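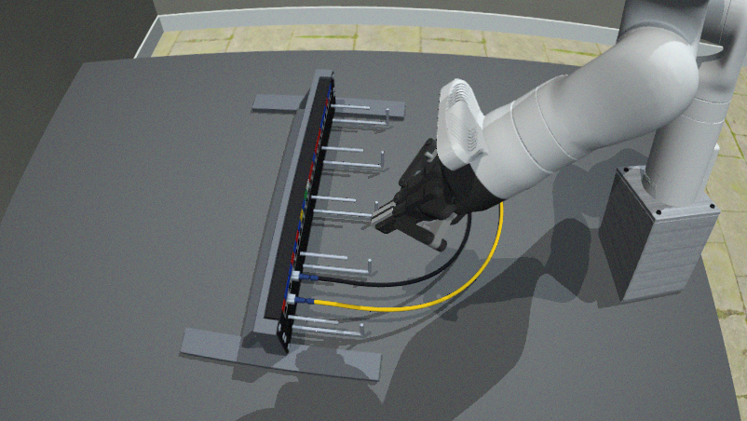 September, 14:20. Relabelling for the Plener office move. The old sheet lists 489 outlets and half the names are from before Gidolden took over the second floor. Going with coloured labels at the ports, blue, red, green and yellow as on the black panel, one colour per department. Text labels stay at the desk end.

Printer tape is low, 5 rolls left. Grustard quoted for 17 more, delivery next week. 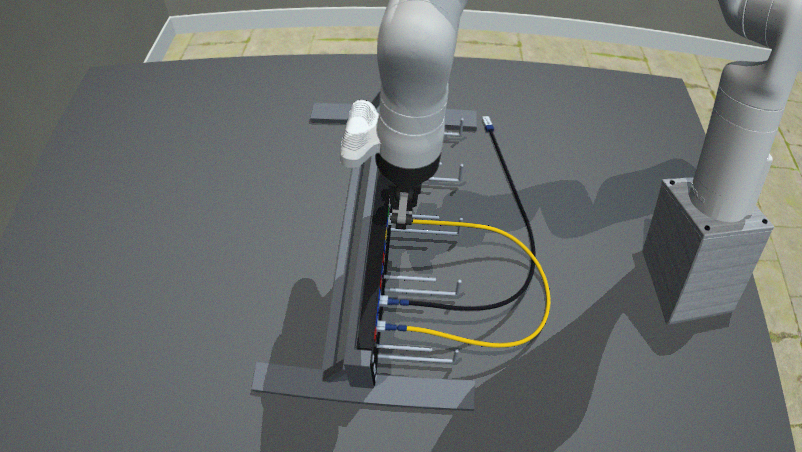

Yellow still has no department. Ask Plener before printing any.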